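Istell Community Help > Home and Storage > Kitchen shelves and tableware

Stacked plastic bowls on a small shelf: how to keep the stack straight, and what to do about bowls that stick together

Stavros Vukadinović
Posted 2022-09-29

Good morning to all. I would like to ask for advice about a set of bowls in different colors and the little shelf on which I keep them.

We have bought the bowls in two orders, and I believe the second order is from another factory, although the seller says it is the same model. Inside one color they go into each other very well. When I mix the colors, some of them sit too high and others go in so deep that I must pull with both hands. The stack on the shelf becomes tall and it leans a little to one side. The bowls which do not fit remain on the surface in front, and there they are always in the way.
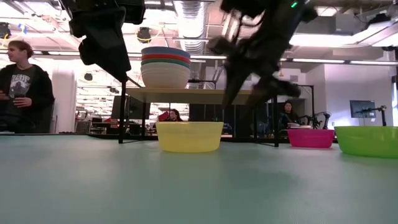
I have tried already to put the largest on the bottom and to turn every second one, and it did not help, as they are round and turning changes nothing. I have also tried to sort by color, but then I have several short stacks and the shelf is too narrow for all of them. Everybody who takes a bowl puts it back in the first free place, and I do not want to be the person who makes rules about bowls.

The shelf itself I like. It is a low one, sold under the name Ditum, and it came in a flat box with the bolts in a small bag. I tightened everything two times. Under the top there is free height, and I was thinking of using this place too, but I am afraid that people will not look there.

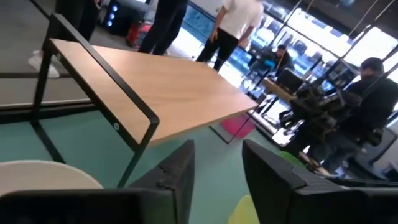
Ditum shelf from the side, light wood top on the black square-tube frame.

My questions are these. Is there a correct order for bowls that are almost the same size but not exactly? Can I put something between them so that they do not stick? And would you use the space under the top, or leave it free?

Thank you in advance. I am sorry if my English is not perfect.

Hefin Hughes
Accepted by the poster

Hello Stavros. I have had this problem with bowls from two different makers, and I can tell you what worked in my kitchen.

First, forget the color and look at the rim. Put one bowl of each kind upside down on a flat table, side by side, and compare how wide they are and how steep the wall is. Bowls with steep walls stick, bowls with open walls do not. The steep ones should never be in the middle of a mixed stack. Give them their own stack, even if it is a short one.

Second, the sticking. This is usually a little water between two smooth walls. Let the bowls dry completely with the opening down before you stack them. If you have no time for this, lay a piece of kitchen paper in each one, or cut circles from an old thin cloth. I cut mine from a shirt and they are still good.

For a stack that leans, check the bottom bowl before you blame the others. Very often it has a foot which is not flat. Put it on the table, press on the rim with one finger, and if it rocks, move it to the top, where it does no harm.

I would use the space under the shelf, but only for one kind of thing. Mine holds the wide bowls, and on the top I keep the ones that are taken every day. Leave at least 2 inches of air above the highest bowl down there, or you will scratch your knuckles each time.

If two bowls are already stuck, put cold water in the inner one and stand the outer one in warm water for 5 minutes. Then turn, do not pull.

Hoxha

Just buy new ones all from the same shop. My mother had enamel bowls from 1960 and they never stuck, plastic is not made for stacking.

Stavros Vukadinović
Reply to Hefin Hughes

Dear Hefin, thank you very much for the long answer. I made the test with the finger and you were right, the bottom bowl was rocking. It is now on the top. The steep bowls are the ones from the second order, so I will keep them separate.

For the rest I will begin again from zero, with the white at the corner of the board and the other colors sorted by the rim. The cloth circles I will cut at the weekend. 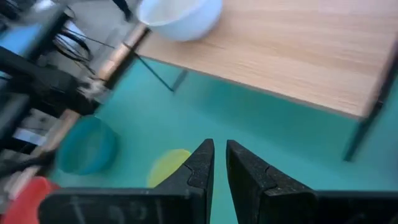
White bowl on the wooden board, a teal one lower down to the left.

One more small question, if you permit. Is it a problem for the wood if the bowls are put on it when they are not yet dry?

Hefin Hughes
Reply to Stavros Vukadinović

It depends on the finish. If drops stay round on the surface, you can wipe them away and there is no hurry. If they go dark and flat, the wood is drinking and you should put a tray or a thin towel under. Try it with one drop in a corner at the back. I would oil an unfinished top in October, before the heating starts, and then again in spring.

Stavros Vukadinović
Reply to Hefin Hughes

The drop stayed round. Thank you again, I mark the question as solved.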